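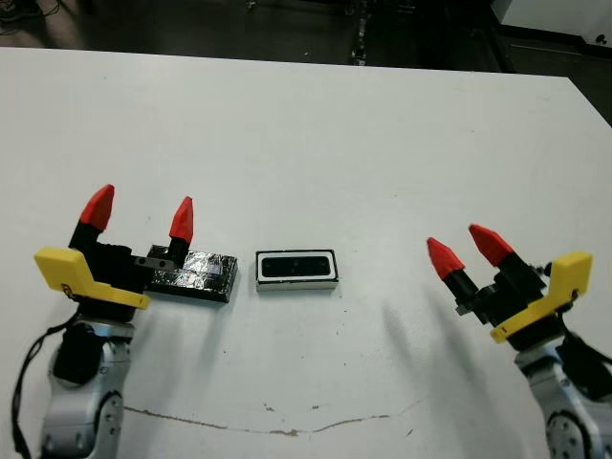
quietporch
I finally led my first small group discussion last night and I have to tell you all about it! For years I turned down every invitation because I was sure someone would ask about Job or Romans 9 and I'd freeze. We meet in Tulstead, and there's a thin brownish crack running across the white tabletop, dipping in the middle, and I swear I could draw it from memory now, because it's the kind of thing I stare at when I'm stuck. Well, a woman asked why God answers some prayers and seems to skip others. I looked down, took a breath, and said "I don't know, but I'd love to read through some Psalms with you on that." And then we had the best half hour!

marrow_and_mint
This made my morning!! I led the Dromow group for two years before I could say those three words out loud.

oldhymnal29
Glad it went well, but I'll push back a little. A leader should prepare. If all you ever say is "I don't know," people stop asking. James 3:1 is there for a reason.

quietporch
Fair point, and I did prepare (29 pages of notes, my hand still hurts). I just didn't have that one, and I don't think more notes would have given it to me. 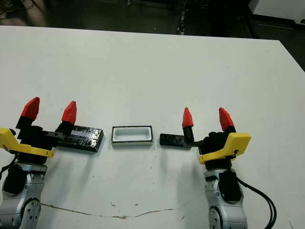
The table, both sides.

ferncreek
oldhymnal29, I see it differently. When my dad was sick, the people with ready answers wore me out. The one who helped me most said she had no idea and brought soup.

oldhymnal29
I'm sorry about your dad. I wouldn't hand anyone a lecture in a hospital either. But a Bible study is a different setting, and some questions do have answers if we'd bother to look them up.

marrow_and_mint
Can't it be both? In Dromow we write the hard ones on a card and come back to them the next time. Half the fun is showing up with what you found, and sometimes three people have found three different things!

quietporch
Oh, I love the card idea, stealing it. First one going on it is the prayer question. If anybody has a favorite Psalm for that, please post it. I'm starting with 13 and 88.

oldhymnal29
Add 77. And read it all the way to the end.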